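Turetti Olent 300 — Wandfarbe matt für Innenräume

Dispersionsfarbe, lösemittelfrei, tuchmatt, Gebinde zu 3 l und 10 l

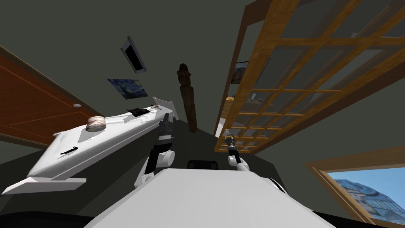

Olent 300 ist eine hoch gefüllte Innendispersion für Wände und Decken in Wohn-, Büro- und Nebenräumen. Der Anstrich trocknet tuchmatt auf und zeigt bei Streiflicht wenig Ansatzbildung. Die Farbe ist diffusionsoffen und für Erst- wie Renovierungsanstriche geeignet. Für dauerhaft feuchtebelastete Flächen, Fußböden und Möbel ist sie nicht vorgesehen; hierfür steht die Reihe Kokero zur Verfügung.

Geeignete Untergründe
Gipsputz, Kalkzementputz, Gipskartonplatten, Raufaser, Glasgewebe, Beton sowie tragfähige matte Altanstriche. Leimfarben sind restlos abzuwaschen. Glänzende Altanstriche anschleifen und entstauben. Nikotin- und Wasserflecken vorab mit Malý Sperrgrund isolieren, andernfalls schlagen sie auch nach dem zweiten Anstrich durch.

Technische Daten
Bindemittelbasis: Acrylat-Copolymer
Glanzgrad: stumpfmatt
Nassabriebbeständigkeit: Klasse 2
Deckvermögen: Klasse 1 bei einer Ergiebigkeit von 7 m² je Liter
Verbrauch: rund 140 ml/m² je Anstrich auf glattem Untergrund
Verarbeitungstemperatur: 8 bis 30 °C (Luft und Untergrund)
Überstreichbar: nach 3 Stunden bei 20 °C und 65 % relativer Luftfeuchte
Durchgetrocknet: nach 3 Tagen

Verarbeitung
Material vor Gebrauch gründlich aufrühren. Stark saugende oder kreidende Flächen mit Malý Tiefgrund LF vorbehandeln und über Nacht trocknen lassen. Den Grundanstrich auf saugendem Putz mit höchstens 5 % Wasser verdünnen, den Schlussanstrich unverdünnt aufbringen. Zusammenhängende Flächen nass in nass ohne Unterbrechung ausführen und in Richtung der Hauptlichtquelle abrollen. Empfohlen wird eine Polyamidwalze mit 12 mm Florhöhe; bei Raufaser kann auch eine höhere Florhöhe gewählt werden. Airless-Auftrag ist möglich, Düse 0,021 Zoll, Material vorher sieben.

Farbtöne
Werkseitig in Weiß und Altweiß. Über das Turetti-Mischsystem sind 300 weitere Töne lieferbar — dunkle und stark gesättigte Einstellungen nur im 10-l-Gebinde. Bei intensiven Farbtönen kann mechanische Beanspruchung helle Streifen hinterlassen (Schreibeffekt). Das ist bei matten Farben technisch bedingt und kein Reklamationsgrund. Für eine Wandfläche nur Gebinde derselben Charge verwenden oder die benötigte Menge vorher untereinander mischen.

Reinigung und Lagerung
Werkzeuge sofort nach Gebrauch mit Wasser reinigen. Angebrochene Gebinde dicht verschließen, kühl und frostfrei lagern. Einmal gefrorenes Material nicht mehr verwenden. Ab November erfolgt der Versand nur noch mit frostgeschützter Spedition; die Lieferzeit verlängert sich dadurch um zwei Werktage.

Sicherheitshinweise
Darf nicht in die Hände von Kindern gelangen. Spritznebel nicht einatmen. Enthält Konservierungsmittel, kann allergische Reaktionen hervorrufen. Nur restentleerte Gebinde zum Recycling geben, flüssige Reste bei der Sammelstelle für Altfarben abgeben.

Datenblatt Stand: 6.7.25. Frühere Ausgaben verlieren damit ihre Gültigkeit.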